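Jutby round bin: cheap, blue, does the job

Posted 7 May 2025

I went through three bins last year, which is a ridiculous thing to admit, so when I spotted the Jutby round one for $7 at our local Skilline I grabbed it without much thought. No pedal, no lid, no brushed steel pretending to be posh. It's a tub you put rubbish in!

The colour's a lovely soft blue (there was a grey too, but who wants another grey bin) and the mouth is nice and wide, so you can lob a tissue at it from the couch and have half a chance. We've had it since December and I still like it.

My one grumble is liners. The small ones from the supermarket slide straight down the first time you drop in anything heavy. Go up a size and fold a good bit over the rim and you're right. You do lose most of that nice colour under the plastic, mind.

It's pretty light, so the dog can shove it over if she's keen, and with no lid I wouldn't use it for prawn shells or nappies. For cups, tissues and the odd bit of fruit it's been great. Wipes out easily as well. Four stars from me, and I'll be getting a second for the laundry.

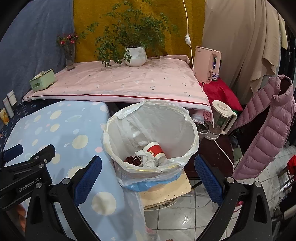 The Jutby with a bigger liner folded over the rim, paper cup and all.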